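Re: [altora-list] Zornari LP, anyone heard it yet?

> Is the new Zornari record any good? I only know the Handus split
> and I'm not paying import prices on a guess.

Oh, get it! I've played side 2 all week and the bass on "Mohamedi" still gets me every time (turn it up, sorry neighbors).

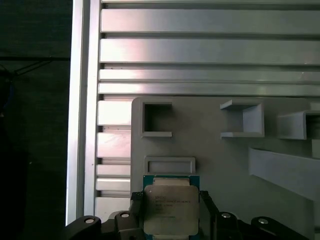
Altora Digest, Issue 101

They only pressed 200, so I'd order before Sunday if you want the blue sleeve. The Handus remix is download only, sadly.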